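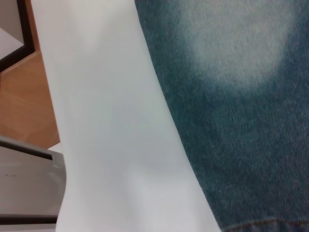 Home | Research | People | News | Contact

We use cookies to remember your preferences. Accept

Blandine Baudry has spent most of February thinking about laundry — more exactly, about how a robot tells one layer of cloth from the next. "Denim is kind to us, it has all that texture," she says, pouring us both more coffee. "Plain white cloth is the hard one."

Her group at Fernbridge trained its method, Brultus, on 632 grasps, with 40 held back for testing. It picked up the wrong layer in nine of those. "I'd love to say zero," she laughs, "but last year I'd have been thrilled with nine!"

Related
Bondwood opens its workshop
800 hours of folding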